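Trucos de taller: cuando el robot falla y la culpa se la lleva la pinza

Contenido
Lo que pasó con el fregadero
Antes de cambiar piezas
La parada de emergencia no es un adorno
Sujetar la encimera
Bolas, ollas y otras cosas que ruedan
Qué apuntar después de un fallo

Lo que pasó con el fregadero

Llevo bastante tiempo oyendo que estos brazos «ya casi» recogen la cocina solos. El programa que nos vendieron, Rorkusis, prometía además detectar cualquier contacto raro y detenerse. Pues un lunes por la mañana el brazo bajó a por una bola, tocó el borde del fregadero y siguió empujando. El mueble se corrió un par de dedos, la pinza se quedó trabada y el aviso en pantalla decía «tarea en curso». Grigoris Kokkinos le dio a la seta roja y ahí se acabó la demostración.

Daños: una almohadilla de goma rajada y un buen susto. La reparación costó 147 euros, sin contar la mañana perdida.

Antes de cambiar piezas

El primer impulso fue pedir otra pinza. Mal hecho. Pruebe antes esto, en este orden y con la corriente cortada:

Mueva la muñeca a mano y busque holguras. Si cruje, no siga.
Repase los tornillos de la base. Dos de los nuestros giraban con los dedos.
Mire los cables colgantes en todo el recorrido del brazo. Un conector medio suelto da errores que parecen de programa.
Vuelva a medir la posición del mueble respecto a la base. En nuestro caso estaba desplazado 19 milímetros, y el programa tan tranquilo.

De esos milímetros venía todo. El manual habla de «calibración permanente», pero nadie nos supo explicar qué es lo que calibra. 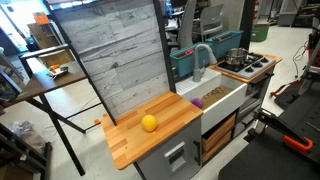 La parada de emergencia no es un adorno

Pruébela cada mañana, con el brazo en marcha lenta y sin nadie al alcance. Si el botón queda detrás del monitor o debajo de una chaqueta, cámbielo de sitio. Yo lo quiero donde llegue con la mano izquierda sin mirar.

Desconfíe del límite de fuerza que viene de fábrica. El nuestro estaba tan alto que habría arrastrado el mueble hasta la pared antes de quejarse. Bájelo hasta que el brazo se pare por tonterías y súbalo poco a poco desde ahí. Areti Zervas opina que así se pierde tiempo. Puede ser; la almohadilla nueva tardó en llegar casi 2 semanas.

Sujetar la encimera

Una cocinita de juguete pesa poco y un suelo pulido no ayuda. Cinta de doble cara no, que cede con el calor y deja un pegote horrible. Mejor unos topes de goma en las patas y dos sargentos por detrás. Marque luego el contorno en el suelo con cinta de pintor: si por la mañana el mueble se ha salido de la marca, no arranque.

Bolas, ollas y otras cosas que ruedan

Una bola lisa se escapa de la pinza en cuanto esta cierra torcida. Para las primeras pruebas use una de espuma. Con las ollas, sujete la tapa con una goma hasta que se fíe del agarre (yo sigo sin fiarme).

Un cartón en el fondo del fregadero amortigua los golpes, pero cambia la altura. Si lo pone o lo quita, hay que volver a medir.

Qué apuntar después de un fallo

La hora, el mensaje exacto de la pantalla, qué objeto iba a coger y quién estaba delante. Guarde el registro antes de reiniciar, porque Rorkusis lo borra al arrancar. El servicio técnico nos contestó que actualizáramos a la versión nueva. La actualizamos. El brazo sigue en marcha lenta y la seta, a mano izquierda.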